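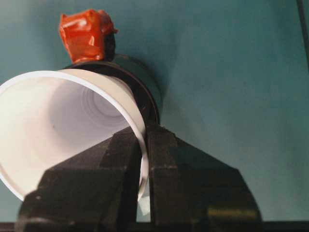

Wulitz Room, shared kitchen and craft bench
Cups and small containers check, February
Form 837, kept in the binder by the sink

1. Plastic cups, rims
Run a finger around each rim. Bin any cup with a split or a sharp edge.
Result: OK
Comment: One white cup had a rough spot on the moulding line. Binned.

2. Plastic cups, inside
Look down to the base under the bench light. Check the moulded rings, as paint and coffee settle in them.
Result: Needs follow-up
Comment: Small dark speck on the inner wall of one white cup. Could be a mark in the plastic. Wash it and look again before it goes back on the shelf.

3. Cups used for glue or paint
Marked with a cross on the base and stored on the bottom shelf only.
Result: Not OK
Comment: Two without a cross, stacked with the drinking cups. Moved. The marker was dry, new one on the Skovden order.

4. Dark containers
Lids on when not in use, contents labelled.
Result: Partly
Comment: The Macapagal group's containers are labelled. The rest have old labels that can't be read.

5. Wrappers, tape and other scraps
Nothing left on benches or on top of containers.
Result: Not OK
Comment: Same as last time. Scraps go in the grey bin under the window. Please don't leave them for the morning group.

6. Bench surface
Wiped, no sticky patches, no cups lying on their sides where they can roll off.
Result: OK after wiping

7. Spare stock
Minimum 18 sleeves in the cupboard.
Result: OK
Comment: Cullitz have changed the box size to 400, so it no longer fits the top shelf. Stored on the floor of the cupboard for now, off the damp side.

Still open: items 2, 3 and 4. Cupboard key is back on hook 689.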